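I Bought the Rolls

June 27, 2022

I have a long-running distrust of anything described as a "room refresh." Usually it means somebody has bought a thing and would like the room to apologize for not having had it sooner. So when Signe Lindqvist told me that the back room at Buchanan needed a softer floor and softer walls, and that she had found just the material, I asked what was wrong with the gray carpet that was already there. She said it echoed. Carpet doesn't echo, I said. The room echoes, she said. Fine.

We have rented a share of that room since February. I do my sorting and repair work in it, Signe records her reading lessons in it, and Gerardo Pace keeps his shelves in it and turns up now and then to look at them. White panel walls, black baseboard, a metal rail running along the wall that I have never seen used for the same purpose twice. It's an okay room. I've worked in worse and paid more.

The material comes from a supplier called Sellberg, who sell it by the roll under the name Lunmont. The web page says it "calms a space." I wrote to ask what it was made of and got a reply about how it calms a space. I wrote again and Justinas Koppel, who was at least polite, told me it was a felted synthetic blend, suitable for floors and walls. In my experience a thing that is suitable for floors and walls is bad at one of them. He wouldn't say which.

Anyway, $281 later, including the delivery charge I argued about and lost, we have rolls. 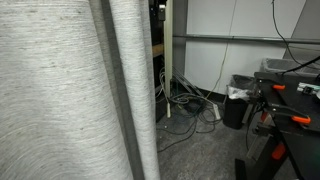 The Lunmont, still rolled up, with Gerardo's shelving and the cable corner behind it.

First impression: it looks like carpet. Signe says it looks like a blanket. The website called the color "winter oat," and I would call it whitish gray and charge less for it. It has faint speckles in it, which I'll admit I like, because speckles hide what a plain pale surface would show by the second week. Why anyone sells pale floor covering to people who wear shoes is a separate question and I did put it to Justinas. He recommended a mat. So you buy the mat to protect the rug that protects the carpet.

The bigger problem with unrolling anything in that corner is the cables. I have raised this before. There is a heap of them on the floor by the shelves, black and gray and blue, with a white power strip lying in the middle of it like it fell asleep there. Every one of us claims to know which cable does what. I asked Gerardo about the blue ones and he said "network, probably," which is the kind of answer I could have come up with on my own. Samuele Dal Bello came by with a bag of fabric ties and offered to bundle the lot, and I was all for it until Signe pointed out that you'd need to unplug things to do it properly, and she had a lesson at four.

So the heap stays for now. My position is that you don't put new material down next to a heap of cables, because then you have to decide whether the cables go over it or under it, and both are wrong. Over it and it's the same mess on a nicer background. Under it and you have lumps, and you've hidden a power strip under fabric, and I'm not doing that whatever the felt is made of. The cables get sorted first. I have said this out loud three times and written it here, so there's now a record.

Then there's the question of whether it does anything for the sound. Samuele has a phone app that measures noise, and he went around clapping and reading out numbers, and I'm sorry but I don't believe the app. He clapped harder in some places than in others. I watched him do it. Signe recorded a page of her reading lesson before the rolls came in and another page after, with them just standing there, and she swears the second one is warmer. I listened to both on decent headphones. The second one is a different page, and she was reading it slower. If there's a difference beyond that I couldn't find it.

I don't think she's wrong, exactly. Thick soft stuff in a hard-walled room ought to do something. I'd just like to see it done with the same page and the same chair, and somebody other than the person who picked out the rolls doing the listening.

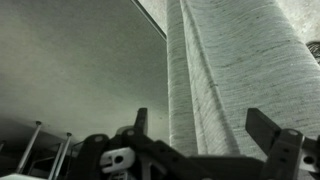
From low down. The wide one and the narrow one, side by side.

Storage is the part I should have asked about before paying. Standing on end, the rolls take up very little floor, and they're taller than I'd pictured when I read the listing. The wide one has picked up a deep crease down one side where it sits against the narrow one. Justinas says creases "relax" once it's laid flat for 24 hours. I've owned two rugs that were supposed to relax and one of them still has a ridge you could trip over. I asked what happens if it doesn't relax and he said to steam it. I don't own a steamer. Signe thinks Irfan Zaidi does, for curtains.

I did try rubbing the surface with my thumb to see if it sheds, and got a little fluff. New material always gives up a little, so I'm not holding that against it yet. Gerardo wants some for behind his shelves, on the wall side, to stop them knocking against the panels. That's a sensible use and it was his idea, so I suppose he should pay a share, and I've told him so. He's thinking about it.

Where we've left it: cables first, then the narrow roll goes down as a trial, then we argue about the wide one. Sellberg takes back unopened rolls only. I asked what counts as unopened and I'm waiting to hear.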